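Compartment organizer box

A compartment organizer box (also parts box, divider box or, in households that have given up, "the screw thing") is a shallow lidded container split into small cells, used to keep nuts, screws, washers and similar hardware apart. It is generally bought on the day after a larger container, usually a coffee can, has been emptied onto a floor.

Names

The trade has never settled on a name. In the town of Flastville the boxes are still called treloars, after Treloar, a local hardware shop that sold them from a bin by the register. The shop itself called them "assorted."

Construction

Most boxes are molded in clear or tinted plastic, with a hinged lid and one or two latches. Dividers are either fixed or removable. Removable dividers slide into grooves in the side walls and let the owner choose the size of each cell, a freedom most people use once. Fixed dividers cannot be lost, but they also cannot be persuaded to hold a long bolt.

The gap between divider and lid matters more than any other measurement. On a good box it is too small for a thin washer to slip through. On a cheap one, carrying the box by its end turns 14 sorted cells into a single mixed one. The Stallum, a flat model popular with bicycle shops, dealt with this by means of a foam sheet glued inside the lid, which worked well until the glue let go.

Sorting methods

By type. Nuts go with nuts and screws with screws. This is the usual starting point and is easy to explain to other members of the family.

By size. Each thread gets its own cell, whatever the part. Ludger Ehlers argued for this in his workshop manual Flaner, on the grounds that a person holding an M8 bolt wants an M8 nut and has no interest in meeting the others. His own box had 60 cells and a printed key, which he kept in a drawer he could not always find.

By finish. Bright, brass-colored and black parts are separated by appearance. Purists dislike the method because finish says little about fit. It is, however, the fastest of the three, and the only one that can be done without reading glasses.

Nusrat Khattak and Jawad Sandhu, who taught evening classes in home repair, advised tipping out a small handful at a time and putting the odd ones away first. Students tended to tip out everything.

Common hardware

Cap nuts, also called acorn nuts, have a domed end that covers the tip of the bolt. They are used where a bare thread would catch on clothing or look unfinished, and they turn up on cribs, lamps and garden benches. Hex nuts are the plain six-sided kind, open at both ends. The two are often stored together and almost never wanted together.

Silver and gold-toned cap nuts and black hex nuts on a fern-print mat, with an open divider box behind them.

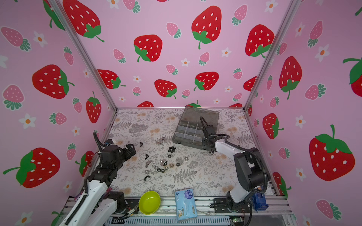 Labels

Labels are placed on the lid, on the front edge or inside the cell. Lid labels are the easiest to read and become wrong as soon as the lid is open and leaning back. Fahad Mengal recommended taping one sample of each part to the outside of the box – a sound idea, though the sample is also the first one borrowed.

The miscellaneous cell

Nearly every box in regular use has one cell for parts that fit nowhere else. Hélder Henriques, writing in a woodworking newsletter one July, held that it should never be larger than the others, and should be emptied when full. His readers wrote in to ask where to.

See also

Coffee can
Junk drawer
Pegboard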